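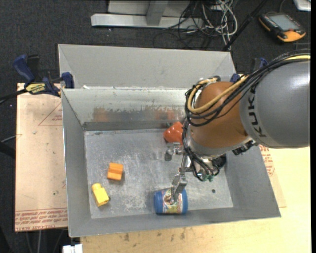 Oda Boström wanted to know one thing before she'd let me write another word: was the toy swap going to cost families anything? No, Oda. It's free, it's staying free, and I'm putting that right up top so it can't get buried under my rambling.

So, hello from Jondside! The Prumeven Toy Swap is coming back in June, and I get to be the one to announce it. We open the doors on Tuesday at 10 in the morning and we'll keep going until 5 in the afternoon, in the big room at the old Van Beek building (use the side entrance on the parking lot side, the front steps are still being fixed).

If you've never been to one of these, the idea is simple. You bring toys your kids have outgrown, you hand them over at the first table, and you take home toys that somebody else's kids have outgrown. I started it because my own hallway had become impossible to walk down in the dark, and I figured other people had hallways too. Last year 2,367 toys changed homes in a single day, which still makes me a little dizzy. We did count, because the Camau Fund asked us to, and they're the ones who paid for the room.

A few things work differently this time. We used to hand out paper tickets, one per toy, and families ended up standing at the door trading them like baseball cards. It was fun to watch but it made the line crawl. This year we're dropping tickets completely. Each child can pick up to 5 toys, whatever you brought and even if you brought nothing at all. I went back and forth on that for weeks, and I'm really happy with where we landed. Some of the families I most want to see are the ones who don't have a box of extras to carry in.

The other big change is hours. We've set aside the first 2 hours as quiet time, with the music off and fewer people let in at once. Several parents wrote to me after last year to say their kids had loved the idea of the swap and hated the noise of it, and fair enough, I had a headache myself by lunch. You don't need to sign up for quiet time or explain why you want it. Just come early.

What to bring: blocks, puzzles, dolls, toy cars, board games, dress-up clothes, picture books, balls, anything for the sandbox. Please wipe things down first and tape puzzle boxes shut. If a game is missing a piece, stick a note on the lid saying which one, and somebody handy will probably still want it. Last year a chess set with no white queen was gone before I'd finished writing its label.

What to leave at home: car seats, cribs, bike helmets, stuffed animals bigger than the child, and anything with a battery that's leaking. We also can't take magnets small enough to swallow. I know some of those building sets are lovely, but please don't talk me into it at the door, I'm a pushover and I'd rather not be tested.

You can drop toys off ahead of time at the Prumeven office any weekday morning. Bags or boxes are both fine. If you've got a really big load, like a dollhouse or a train table, call first so we can clear a spot.

We could also use more hands, mainly for setup and for the last hour, when everybody's tired and the puzzles have migrated to the doll section. Teenagers are welcome, and we'll sign school service forms. There's coffee, and there's my sister's lemon cake for as long as it lasts.

Anything still here at closing time goes to the Jondside family center, where the playroom shelves are looking pretty thin.

Reporters and local bloggers are welcome all day. Please check in with me at the first table so I can point out the families who are happy to be photographed. For questions, or to offer a couple of hours of your time, ask for the toy swap desk at the Prumeven office.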